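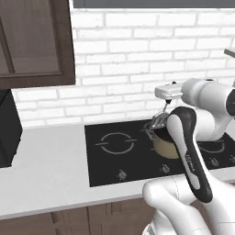
Ticket 4280: Debate night livestream dropped, captions out of sync

Status: open, waiting on vendor
Opened by: Socorro Huanca, Gedport web desk
Date: 26 February 2025
Product: Jellow player, embed on the Toledo mayoral debate page

Problem
Stream froze 14 minutes in, right in the middle of the transit question. Audio kept going. Captions ran behind and put the challenger's answer under the mayor's name. Campaign already called to complain. Need this fixed before the April runoff debate.

Log

Reloaded embed. Picture back, captions still wrong.

Cleared cache on page, purged the Runard feed. No change.

Swapped to backup feed. Froze again after 4 minutes, same symptom. So not the primary feed.

Checked speaker labels. Somebody loaded the candidate list from the primary, which had 2 people who dropped out. Labels were shifting down the list every time the moderator spoke. Fixed list, re-published. Names OK after that.

Delay still there. Captions 80 seconds behind by closing statements. Turned them off and put a note on the page, posted transcript link insted.

Vendor reply
Jellow support says lower the bitrate and try again. Did that in test, still freezes. Sent them player logs and the page URL. They asked for browser versions, sent those too.

To do
- Replay has the bad labels baked in for the first half. Pull it or re-cut, need an answer from the politics editor
- Correction line on the debate story, wording is with the editor
- Full test with moderator mic and both podiums befor April
- Ask Runard if they changed anything on there end

Leaving open. Call me, don't email, inbox is a mess.
Socorro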